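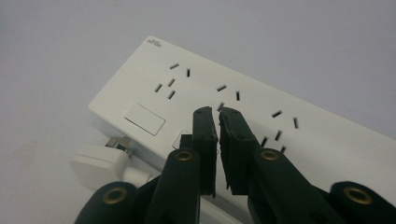
Rumumel Community Workshop, Tavusdale — Electrical Corner

Power strip and cord check, February round, with my comments

Hi all! It's that time again. I did the February round of the strips and cords over two evenings, and I've typed up my notes while I can still read my own handwriting. The checklist is the same one as last year with two lines added near the end. If you borrow a strip for a class, please read at least the part about the cord, because that's where most of my grumbling is.

We have 29 strips on the list now, plus the long cords in the Gendov cabinet. I'm only writing up the white one with the rocker switches in detail, since it's the kind most of you grab first.

BEFORE PLUGGING IN

1. Unplugged and laid flat on a clear surface — OK
I like to do this on something pale and plain. Hairline cracks show up so much better than they do on the big bench with all the paint on it.

2. Housing: no cracks, gaps, melted spots or brown marks — OK
Went over the top, both long sides and the underside. Rounded edges are nice on this one, nothing to snag a sleeve on.

3. Printed rating can be read — OK, BUT
It can be read, but boy, is it small. Two short lines of gray print up near one corner. I had to fetch the magnifier from the sewing room. I've copied the numbers onto the inventory card so the next person doesn't have to squint.

4. Slots clean and free of bits — OK after cleaning
Each outlet takes a two-pin or a three-pin plug, so there are a lot of little slots to shine a flashlight into. Found sawdust in a couple. Used the hand blower, with the strip unplugged (please, always unplugged!), and checked again.

5. Switches move cleanly and don't stick — OK
The rocker switches sit along the side, slightly sunk in. I rocked each one ten times or so. Good firm click. One used to be a bit mushy on the old Marti strip, and that's the reason it's no longer with us.

6. Plug and prongs: straight, tight, no scorching — OK
Prongs are still shiny. Gave the plug body a gentle wiggle and nothing moved.

7. Cord: full length run through the fingers — OK, WATCH
No nicks or flat spots. It does want to curl up on itself, and I think that's from people winding it tight around the strip when they put it away. Loose loops, please! A strip hung up with a tight wrap is going to get a worn spot right at the base, and then I have to retire it. 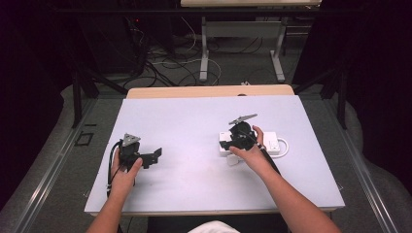

Small white items on the board.

8. Small white units and their leads: case closed, lead sound — OK
I do these on the big pale board on the table. It's scuffed and smudgy by now and I don't care, it wipes down fine and I can slide the whole job over when somebody needs the table. Cases should be shut all the way around with nothing rattling when you tip them.

9. Leads lie in easy loops, no kinks — OK
A short rounded loop is fine. A sharp fold is what I'm looking for.

PLUGGED IN

10. Every outlet tested with the plug-in tester — OK
Slow, but I do them all.

11. Warm to the touch after 40 minutes with the heat gun stand running? — NO, OK
Felt it at the plug end too.

12. Tag filled in and tied on — DONE
New line this year. Green tag means passed, and if the tag has fallen off then treat the strip as not checked and leave it in the red bin.

13. Inventory card matches the tag — DONE
Also new. This one is card 254. I found three cards with no strip to go with them, so if you have one at home — no questions asked — bring it back!

ROUND TOTALS

Passed: 27
Retired: 2 (both for worn cords at the base, see item 7, I do go on about it)

Still to do: the long cords in the Gendov cabinet, and the strip behind the kiln, which I can't reach until the shelf is moved. I'll add those to the bottom of this page when they're done. If you're free after 6 p.m. and don't mind holding a flashlight, come find me in the Electrical Corner.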